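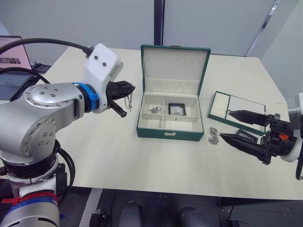 Jewellery boxes and tangled chains: your questions answered

We get a lovely lot of letters and emails at Brademden, and a good half of them ask the same handful of things. We've gathered the most frequent ones on this page, with the answers we give over the counter. If yours isn't among them, do write to us (the address is at the bottom) and we'll do our best.

How do I choose the right size of box?

Tip everything you own out on to a clean towel and have a proper look before you buy anything. Most people are surprised, usually because the pieces they wear every week turn out to be few and the ones they'd forgotten are many! Sort them into rings, earrings, chains and "other", and see which heap is the biggest. If it's rings, look for a box with ring slots, either in the base or across the inside of the lid. If it's chains and bracelets, you want open compartments with a bit of length to them. A box with a lid pocket is handy for flat things, but don't expect it to hold chunky beads, as the lid won't close over them and you'll strain the hinge trying.

My chains always end up in a knot. What am I doing wrong?

Very little, I should think. Fine chain knots itself if it's given room to slide about, and a drawer opened twice a day gives it plenty. Fasten the clasp before you put the chain away, every time, even when you're tired. Lay it down in a loose line or a wide loop and give each chain a compartment of its own if you can spare one. For travelling, thread one end through a drinking straw and fasten it on the other side. It looks daft but it works very well.

How do I get a knot out once it's there?

Sit down somewhere with good light and put the chain on a hard, plain surface. A pale table is best for this, because you can see every link. Don't pull the ends. Spread the tangle outwards with your fingertips, find the loosest loop and tease it with two sewing needles until it opens up a little, then look for the next one. A drop of baby oil helps with very fine chain, and washes off afterwards in warm water with a touch of washing-up liquid. Please leave the oil out of it if there are pearls or opals on the chain.

I'd allow 15 minutes and a cup of tea. If you've made no headway by then, put it down and come back to it tomorrow, or bring it in to us. Leobardo Villalobos on our repair bench undoes knots for 8 pounds a chain, and he's very patient with the ones other people have already had a go at with tweezers.

Can I keep silver and gold together?

You can keep them in the same box quite happily, but try not to let them rub. Silver is soft and picks up little scratches from harder things, stones especially, so a stone-set ring shouldn't share a compartment with a plain silver band. A scrap of soft cloth between the two will do if you've run out of spaces.

How do I stop my silver going dark?

Wear it! Silver that's worn and wiped tends to stay brighter than silver that's left alone. When you're not wearing it, keep it in a closed box away from the bathroom and the kitchen, and slip an anti-tarnish strip into one of the compartments. Change the strip every few months, or sooner if the packet tells you to. Rubber bands are dreadful for silver, so never use one to hold a bracelet in a coil.

What's the best way to clean a box with a leather-look outside?

Use a soft cloth, barely damp, and wipe in one direction. Dry it straight afterwards with another cloth. Dark green and navy boxes show dust along the edges and round the latch, and a clean, dry make-up brush gets into those corners nicely. Furniture polish is no good here, as it leaves a sticky film that collects more dust than you started with.

And the lining?

Pale linings do mark, I'm afraid, and cream is the one we're asked about most. Empty every compartment first and go over it with a soft brush, or with a bit of sticky tape wrapped round your finger, sticky side out. Press and lift, and don't rub. For a grey smudge where silver has been sitting, try a white pencil rubber, very lightly, in a corner where it won't show. Don't wet the lining, as there's often card behind it and it can buckle.

Should I use loose trays as well as a box?

I think they're marvellous, and I wouldn't be without mine. A flat tray gives you somewhere to put down what you've taken off at night, so you aren't fiddling with compartments at bedtime. The trouble comes when the tray becomes a permanent home for everything. Eustaquio Pacheco, who ran our shop for years, used to empty his on the first morning of each month, and I've kept up the habit. Anything I haven't touched goes back in the box.

My brooch is in a little glass-fronted case. Should it come out?

No, leave it where it is if the case fits in one of the larger compartments. The case keeps it from being knocked about, and you can see what's in it at a glance. Do check that the lid of the box shuts without pressing on the glass.

The latch on my box has gone stiff. Can it be mended?

Nearly always. Open the lid fully, wipe the latch with a dry cloth and look for fluff caught behind it. If it still sticks, rub a soft pencil lead over the moving part and work it back and forth 5 or 6 times. A bent latch is a job for the bench, so please don't go at it with pliers.

Do you mend boxes you didn't sell?

We do, and we like seeing them. Send a photograph first, showing the hinge and the latch with the lid open, and we'll tell you whether it's worth the postage. We can usually put right loose hinges, worn lid pockets and lifting linings. Allow three weeks, and a little longer in December when everybody remembers at once.

How should I pack a box for the post?

Take all the jewellery out, please, including anything tucked in the ring slots (we have posted back more single earrings than you'd believe). Close the lid, wrap the box in tissue, then bubble wrap, and put it in a carton with padding on every side. Pop a note inside with your name, telephone number and what you'd like done.

Where do I send it?

Brademden Repairs, 198 Ledesma Road. The counter is open from half past nine in the morning, and there's generally someone about who can take a look while you wait.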